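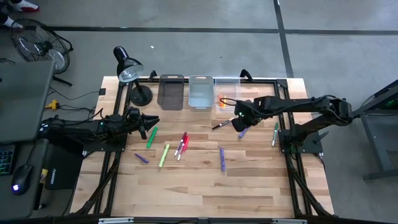 Trier le petit matériel : le plan de travail avant les bacs

Une table en bois lamellé supporte bien le tri, à condition de lui laisser de la surface libre. Trois bacs en plastique rectangulaires, alignés au fond, suffisent à organiser des fournitures de bureau : un gris foncé translucide, un bleu-gris pâle, un transparent. Les deux premiers sont vides. Le troisième contient deux marqueurs orange, côte à côte près de son centre.

Min-kyu Woo, qui aménage des ateliers partagés pour le bureau d'études Raudsepp, part d'une règle simple : un bac, une famille d'objets. « On attribue les bacs avant de sortir le matériel. Si on les attribue en cours de route, on trie deux fois. »

La transparence a un effet mesurable. Lors d'un relevé mené en juillet à l'atelier Flestholm, 171 objets sur 380 ont été rangés dans le mauvais contenant quand les parois étaient opaques et sans étiquette. Le bac transparent se réserve donc aux articles pris plusieurs fois par jour ; les teintes foncées conviennent aux recharges et aux pièces de réserve.

La fente de préhension, placée sur le rebord arrière, permet de tirer le bac d'une main. Elle fixe aussi son orientation : tournée vers le fond, elle laisse le bord avant lisse, mais oblige à passer le bras au-dessus du contenu. Woo tolère cette disposition pour des bacs peu remplis et la déconseille au-delà de 4 kg.

Reste l'éclairage. Une lampe noire à col flexible court, posée à gauche des bacs, occupe peu de place au sol du plateau - son pied rond tient dans l'angle. L'abat-jour en cloche s'incline et laisse voir son intérieur blanchâtre. Pour un droitier, ce côté limite l'ombre portée de la main.

Entretien du bois : chiffon à peine humide, puis séchage immédiat dans le sens des lames. L'encre de marqueur s'enlève à l'alcool, par petites touches, avant de repasser une couche d'huile.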